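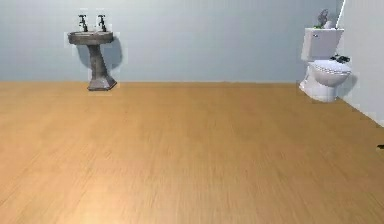
A skirting board, or simply skirting (in North American usage, baseboard), is a strip of timber, fibreboard, tile, vinyl or metal fixed along the foot of an interior wall. It covers the joint between the wall lining and the floor, protects the lining from knocks and mops, and gives the floor covering a line to finish against. Where it is left out, the two surfaces meet directly, as in the rendered bathroom, where a pale blue-grey wall comes down to a honey-coloured wood floor in a straight line with no visible trim. Such a junction is usually called a flush or square-set base. It looks simple on a drawing but demands closer tolerances on site than a skirted wall, as any waviness in the lining shows against the floor.

Terminology

In Australia and New Zealand the word skirting is used for both the product and the finished work. The upper edge is the nosing, the flat part below it is the face, and the underside is the foot. A small moulding added at the foot to cover a wide gap is called quad or beading, according to its section. A strip of floor tile turned up the wall is a skirting tile. Sheet vinyl carried up the wall over a curved fillet is coved skirting, and the curved piece behind it is the cove former.

History

Early skirtings in brick and stone houses were plain sawn boards nailed to timber plugs in the masonry. The plaster was brought down to the top of the board, which acted as a guide for the plasterer's float. In later houses the plaster was finished first and the board fixed over it, an order of work that allowed more elaborate profiles and easier replacement.

Tall skirtings were usual in rooms with high ceilings and were often built up from two or three separate mouldings. Height generally fell with ceiling height. By the time sheet plasterboard had replaced wet plaster in most new houses, a single machined board was standard, and the ornamental nosing had been reduced in many cases to a bevel or a rounded edge.

The mill at Timden is among the places where the change can be followed in surviving stock books. Its pattern list was catalogued by Saskia Wihongi, whose survey, issued in June 2021, identified 137 separate skirting profiles. Many differed only in the radius of the nosing or the depth of the quirk beneath it. The profile sold locally as Onham, a shallow ogee above a plain face, appears in the list in several heights. The Grernstead profile, with a stepped nosing and no curve, was introduced later and outlasted most of the others.

Materials

Softwood is supplied either clear or finger-jointed. Finger-jointed stock is normally primed at the mill and intended for painting. Hardwood is used where the board is to be stained or oiled, or where it must match a strip floor. It is harder to nail without splitting and is commonly drilled first near the ends.

Medium-density fibreboard is straight, takes paint well and costs less than solid timber. Its weakness is moisture. Water entering the foot causes the fibres to swell, and the swelling does not fully reverse on drying. Moisture-resistant grades slow the process but are not meant for standing water.

Ceramic and porcelain skirting tiles are used in bathrooms, laundries and commercial kitchens. They are bedded in the same adhesive as the floor, with a flexible sealant at the internal angle instead of grout. Extruded aluminium is found in offices and in houses with recessed skirting. Flexible vinyl is sold in coils and glued directly to the wall.

Dimensions

A height of 90 mm is common for a painted skirting in a house with standard ceilings. Thickness depends largely on the door architraves. The skirting is normally made thinner than the architrave so that it can butt against the side without its end grain standing proud. Where the two are of equal thickness, a plinth block may be placed at the foot of the architrave to separate them.

Floating floors require an expansion gap at the perimeter, and the skirting must be thick enough to cover it with the floor fully contracted. If the existing board is too thin, the usual remedies are to add quad or to remove the board and refit a thicker one. The board is fixed to the wall and never to a floating floor, which has to move beneath it.

Fixing

Boards on framed walls are nailed to the studs and bottom plate. On masonry they are fixed with adhesive, with plugs and screws, or with both. In the method described in the Kemppainen handbook, adhesive is applied in short vertical dabs at 800 mm centres, with a screw at each end of the board and at every second dab. The vertical dab lets the installer press the board down to the floor without dragging adhesive out from under the foot.

External corners are mitred. Internal corners in moulded profiles are scribed: one board runs square into the corner and the end of the other is cut to the reverse of the profile. A scribed joint stays closed when the boards shrink, whereas a mitre in the same position tends to open at the front. Square-edged boards may be butted. Joints along a straight run are cut at an angle and placed over a stud.

On uneven floors the foot of the board is scribed to the surface and planed back to the line. Where the deviation over a length of 1,000 mm is small, filling with flexible sealant is accepted in ordinary work.

Recessed and flush bases

A recessed skirting sits behind the face of the wall lining, leaving a shadow line above the floor. The lining stops on a metal bead and the board or extrusion is fixed behind it, flush with or set back from the finished wall.

In a flush base the lining runs to the floor. In dry rooms the lower edge is reinforced with a bead and set. In wet areas the waterproofing membrane must be turned up the wall behind the finish, and the joint at floor level is sealed. Repainting is slower than with a skirted wall, as the whole floor edge has to be masked and scuff marks fall directly on the wall paint.

See also

Architrave
Cornice
Dado rail
Shadow line
Wainscot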